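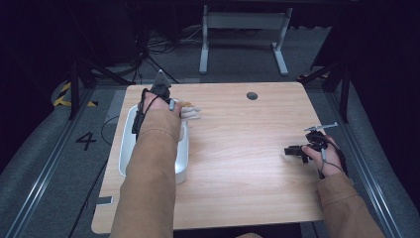
February, notebook, royal titles job

Went back over the Skondale story this morning. The claim as it's going round: the Duke and Duchess of Skondale are giving up their public duties, and the title passes to a cousin "by the spring". I don't believe the second half and I'm only lukewarm on the first.

Pulled every version we could find into the Bravo sheet. It came to 236 articles, which looks like a lot of confirmation until you read them. Nearly all lean on the same paragraph from Bradutetti, down to the misplaced comma after "household". Bradutetti credits "a friend of the couple". Ornetti ran it later the same day with "sources close to the palace", and I'd put money on that being the Bradutetti friend with a better job title. Same three adjectives in the same order.

Took out the copies by matching the wording. Left with two pieces that might have done any reporting of their own. One is an interview with a hat maker who has been told to hold off on an order. Fine, but people cancel hats. The other quotes a palace statement, and the statement says the couple will "review their commitments in the coming year". Nothing in it about the title. Nothing about moving abroad either, though that was in most of the headlines by teatime.

Problem with the matching: Bravo treats a translated article as a fresh source. Checked a handful by hand and they were all the same Bradutetti text gone through another language and back ("the duchess is tired of balconies", which I rather like). So the independent count is too high if anyone reads it straight off the sheet. Please don't quote it yet.

Also not convinced by the timeline chart. It sorts by the time shown on the page, and Ornetti changes that whenever they swap a headline. Their first version was up at around 2 in the afternoon going by the saved copy, but the page now says 9.40 in the evening.

On the title itself, I can't find any case where Skondale went sideways to a cousin while the holder was alive. Might have missed one, the older peerage book is still out on loan. Until it's back I'm marking that line "unsupported" and the stepping-back line "possible, vague".

Still to do: get the full palace statement, all the quotes use the same cut-down version. Fix the translation thing in Bravo. Ask for the peerage book again.

99 shares
2 comments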